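Chapter 5
Why Prices End Up Where They Do

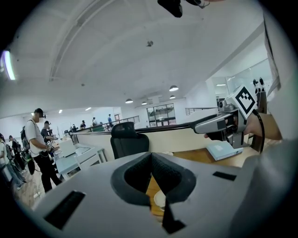
So what is a price, really?
It's the amount of money at which somebody is willing to let a thing go and somebody else is willing to take it. Everything else in this chapter hangs on that one sentence, so read it again if you skimmed it.

I grew up over a hardware store in a town called Korkik, and I thought prices were printed at the factory. They came on little orange stickers, my uncle put the stickers on, and people paid. Then one winter the furnace parts didn't arrive. I watched him peel the stickers off the last few space heaters and write new ones by hand, and I remember being shocked (I was nine, and very moral about it). Half the customers were angry. The other half bought the heaters anyway. I've been thinking about those stickers ever since, and I suppose this book is what came of it.

If you worked through Chapter 4, you already know how to draw a demand curve. You know it slopes down, and you know that a change in price moves you along the curve while a change in tastes or income moves the whole curve. Keep that difference close by. More of my students lose points over it than over anything else in the first half of the course, and I lost points over it too when I took the class from Pascual Bravo, who used to draw the two cases side by side on the board and then stand there silently until one of us noticed.

Now we bring in the sellers. Supply gets less love than demand in most classrooms, I think mostly from habit. We've all been buyers. Not many of us have had to decide on a slow afternoon whether it's worth baking another tray.

Let me give you the case we'll use for the whole chapter. Mirta Riquelme runs a small bakery called Bravinon, and she sells a filled bread roll at the Majimbun street market. She pays for flour, butter, fuel, a stall, and one helper named Lino. At a price of 3 dollars a roll she'll bake a modest batch and go home early. At 5 dollars she'll get up in the dark, bake far more, and ask Lino to stay through the afternoon. Nothing about Mirta has changed between those two mornings. She has the same oven and the same recipe. The price changed, and the extra hours became worth her while.

That's a supply curve, and it slopes up. The reason is hiding in the extra hours. Her first tray is cheap to make — the oven is warming up anyway, and she's fresh. The last tray costs her more, in overtime and in tiredness and in whatever else she could have done with the afternoon. Economists call this rising marginal cost. You can call it "the last tray is the hard one" until the proper term sticks.

Put her curve and her customers' curve on the same graph and they cross somewhere. At the crossing point, the number of rolls she wants to sell equals the number people want to buy. We call it the equilibrium, and I'd like you to be a little suspicious of the word, which makes it sound as if the market sits there peacefully like a lake. Markets wobble. Mirta guesses wrong, it rains, a bus full of hungry soccer fans pulls up. The crossing point is where things get pushed back toward, and on any given morning she may be well off to one side of it.

Section 5.2 looks at those pushes: what a shortage does, what leftover rolls do, and how fast. Section 5.3 asks what happens when the city sets a top price on market food. I'll warn you now that I have opinions about that one. I've tried to keep them in the boxes marked "The author grumbles," and you can skip the boxes without missing anything you need for the problems.

Before you go on, try this with a pencil. Suppose the price of butter jumps. Does Mirta's supply curve move, or does she slide along it? And what about her customers' curve? Write down your answer for each and one line on why. Keep the page, we'll come back to it at the end of Section 5.1.

Words to know by the end of the chapter: supply, quantity supplied, marginal cost, equilibrium, shortage, surplus, price ceiling.

5.1 The Seller's Side

Start with the plainest version of the question. Mirta has one oven and one morning. How many rolls should she bake?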